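The Ellery Record
A story

The Office of Demonstrations at Cludham occupied a single room on the second floor, and its duties were set out in a memorandum of two pages. The Office was to supply the learning system known as Losa with 3,905 recorded examples of household handling. Each example was to be performed in simulation by an operator, reviewed by a second member of staff, and entered in the record as accepted or refused.

Nkechi Olatunji was the operator. Rosaire Girard was the reviewer. They had shared the room since December and addressed each other by surname.

The kitchen in which the work was done was named Ellery. It had a stone counter, green walls, and a window with a red frame through which no weather had ever been reported. Olatunji entered it at nine each morning by placing her hands in the controls. She had come to know it better than the kitchen in her own apartment.

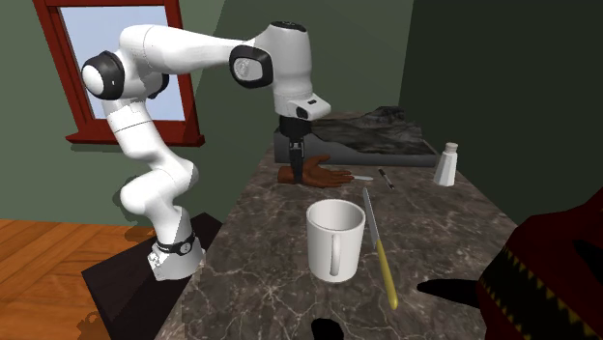

Ellery, the counter as set for the hand series.

The first 1,000 examples had passed without remark. Difficulty arose with the hand. It was a model of an open hand, supplied with the other objects by Erkeo, the contractor, and it was listed in the inventory between the mug and the knife. Girard observed that Olatunji's approaches to it were slow. The standard allowed 90 seconds for an example, and she was using nearly all of them.

"The system will learn the delay," he said. "It will conclude that a hand requires it."

"I have no objection to that conclusion," said Olatunji.

Girard consulted the memorandum. It contained no provision on the matter. He marked the example accepted and wrote the word "slow" in the column for comments, where it was to appear 100 times before the series closed.

The next series concerned the reddish-brown object. The inventory gave it a number and no name, and Erkeo, when asked in writing, replied with the same number.

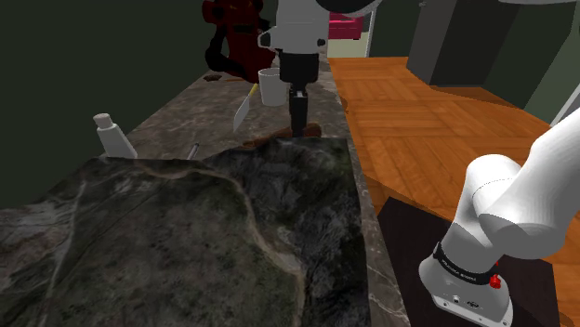

The gripper lowered behind the dark slab, during the unnamed series.

Olatunji held that it was a root. Girard held that it was part of a figurine, and that the figurine had been seated. The question had no bearing on the work, and they discussed it daily -- first at lunch, and later during review, which was irregular. He requested the view from the gripper so that the matter could be settled.
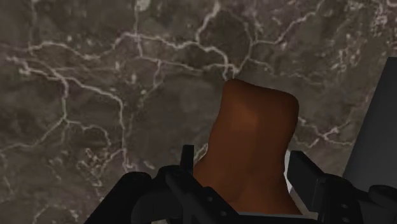 Source: Office of Demonstrations, Cludham. Simulated view, Ellery kitchen.

They studied it until the lights in the corridor went off.

"It has shoulders," said Girard.

"It has a slope," said Olatunji. She returned her hands to the controls and began the next example. She took her time over it. Girard watched the clock pass the limit, and then he turned the clock to face the wall.

He entered the example as accepted. In the column for comments he wrote, after some thought, "careful," and went to find his coat.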